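Notes from the sim bench: the day the left arm quit listening

If you read last month's newsletter you'll remember me bragging that the two-arm tray cell was running clean in simulation. Well! I spent most of the last two weeks eating those words, and I figured I'd write it up before I forget the details (and before the Bodach folks ask me again at lunch).

Quick recap for the newcomers. Bodach is our two-arm cell, and for now it lives entirely in the simulator. The left arm works the low tray at the front, the right arm works the one up on the block, and a scheduler called Sison decides who gets to move when. We run it in batches of 200 cycles overnight and I look at the numbers with my coffee.

On a normal morning 97 percent of the cycles finish. Then one morning it was 93, and the log was full of something I'd never seen before: the left arm would get down over its tray, stop, and just stay there. No collision, no joint limit, no fault raised. Sison thought it was still moving, so it waited, and the right arm waited on Sison, and the whole thing hung until the timeout killed the cycle.
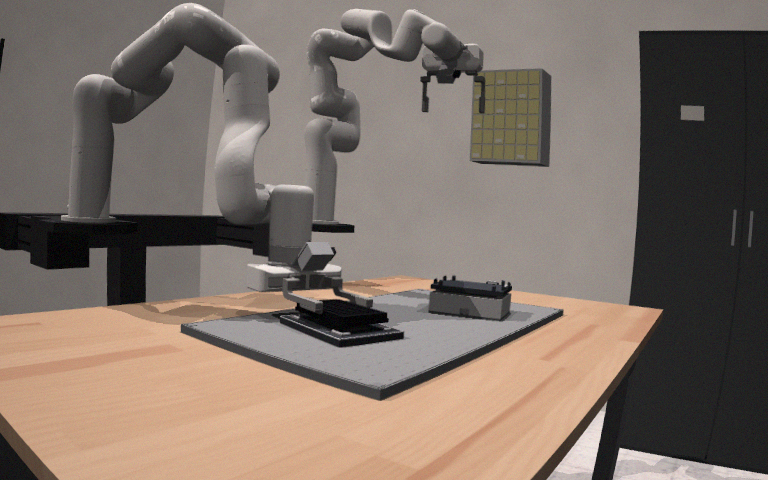 The Bodach cell in simulation, left gripper low over the front tray and right arm up by the yellow grid.

My first guess was the tray model, because it's always the tray model. I swapped in the old one and got the same hang. Then I blamed the grippers and lost a whole afternoon to finger contact settings - don't do that, by the way, unless you enjoy staring at friction values until they stop looking like numbers.

What finally cracked it was running 20 cycles with the right arm parked the entire time. Not one hang. So the left arm was only freezing when the other one was busy, and that sent me off to the message queue. Both arms send a "done" message when they finish a move. If the two landed in the same time step, Sison kept the second and threw the first away. The left arm had finished and was sitting there politely, waiting for an order that was never coming.

The part that bugs me is the safety side. A dropped "done" gives you a hang, and a hang is annoying but pretty harmless. The "stop" messages go through that same queue, though. I went back and forced a stop and a "done" into one time step, and yep, the stop got lost and the arm kept right on going. On real hardware that would have been a very bad morning.

So stop now has its own channel that nothing else can touch, and the queue keeps everything it receives, in order. The fix is in the Trasach branch if you want to pull it. If your own cell uses Sison with more than one arm, please pull it! I still owe everybody a proper test for the stop case, and the timeout is way too long, so that's what I'm on next.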